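Dradton Allotment and Orchard Association
Minutes of the May members' meeting
Posted by Iveta Polák, Monday 8.40 pm

Held in the upper room at the Fummont Road hall, starting at 7 pm.

Present: Lærke Bech (chair), Iveta Polák (minutes), Petrică Sârbu, Tala Khoury, Vasilică Ilie and 15 other members. Apologies were received from the holders of plots on the lower terrace, who had a clash with the school concert.

1. Minutes of the last meeting

Agreed as correct, with one change. Under "Gates" it should have said that the padlock code is changed twice a year. Lærke signed the printed copy.

2. Matters arising

The broken pane in the potting shed has been replaced. Petrică still has the old putty knife and will return it to the shed.

The council has replied about the overhanging sycamore on the north side. They accept that it is their tree and will cut it back after the nesting season. Tala asked whether they had given a month. They had not. Iveta to write again and ask for one.

The skip has been collected. Two members said that household rubbish had been put in it overnight. Lærke said that the next skip should come on a weekday morning and go the same afternoon.

3. Money

Vasilică gave the figures. The balance in the current account is £1,087 after paying the water bill and the insurance. Three plot rents are still outstanding and he has written to all of them. One has promised to pay by the end of the month.

The reserve stands at £3,000 and has not been touched. A member asked if it could be used to bring the plot rents down next year. Vasilică said he would be against this while the water main is as old as it is, and the meeting agreed to leave the reserve alone. The rents will be looked at again in the autumn.

4. Orchard

Tala reported on the orchard. The pears flowered well but were caught by the cold nights, and she does not expect a heavy crop. The apples came into flower later and look much better. Fruit has started to set on the old trees along the wall and she will thin them in June once the natural drop is over.

She found canker on two of the younger apple trees and has cut out the worst of it. Members pruning their own trees are asked to clean their blades between one tree and the next. There is a bottle of spirit on the shelf inside the shed door for this purpose.

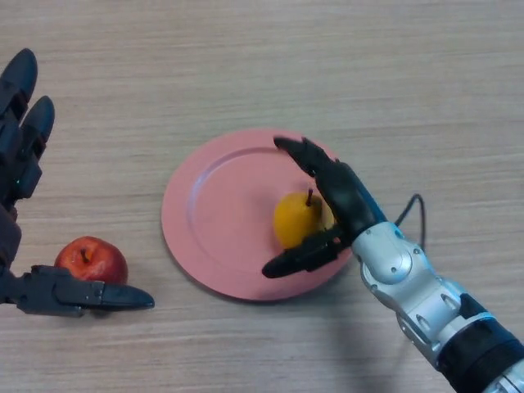 There was a long discussion about picking. Last year some members took fruit from the shared trees well before it was ready, and several people who had worked on the orchard got none. Petrică proposed that no shared fruit be picked until Tala puts a notice on the board, and that anyone who has done a work morning should have first choice. A member on the upper terrace felt this was unfair on people who cannot manage heavy work. It was agreed that lighter jobs such as labelling, watering the new trees and making the tea would count as a work morning. With that added, the proposal was carried with one against.

Tala would like to plant one more pear by the pond. Lærke asked her to check how far the roots might spread, as the pond liner is only just below the surface on that side. Tala to report back.

5. Water

The tap by plot 9 drips and the ground around it is now very soft. Petrică has looked at it and thinks it needs a new washer and possibly a new spindle. He will try the washer first. If that does not cure it, Vasilică is authorised to call a plumber.

Two quotes have been received for new water butts. Frei have offered a lower price per butt but charge for delivery. Skarkix include delivery, although the stands are extra. Once everything was added in there was very little between them. The meeting preferred Skarkix as their lids lock. Vasilică to ask both firms how long they would take before anything is ordered.

Hosepipes are not to be left running unattended. This has been said before and is on the board.

6. Harvest show

Lærke asked for ideas early this year so that the schedule can go out in good time. It was agreed to keep the usual vegetable classes and to drop the class for the longest runner bean, which had only one entry last time.

The following was agreed for the fruit classes:

- Dessert apples, one variety, a set of 3, stalks left on.
- Cooking apples, one variety, a set of 3.
- Pears, any variety, a set of 3, stalks left on and not polished.
- Mixed fruit on a plate, any kinds, grown by the exhibitor. Plates may be any colour but no wider than a dinner plate.

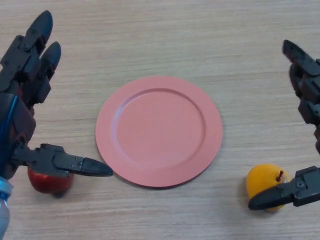

7. Bonfires and compost

There have been complaints from Fummont Road about smoke in the early evening. Members are reminded that fires are allowed only from October to March, and then only after dusk. Almost all of what has been burnt lately could have gone on the heap.

The middle compost bay is full and should be left to rot down. Please use the left-hand bay. Vasilică asked that cooked food be kept out of both, as rats have been seen by the bins.

8. Any other business

A blue-handled fork has been left in the shed and may be claimed from Iveta.

Petrică asked whether the bottom gate could be widened for barrows. He will measure it and bring a drawing to the next meeting.

9. Next meeting

To be held in July in the same room at 7 pm. Items for the agenda should reach Iveta a week before.

The meeting closed at 8.25 pm.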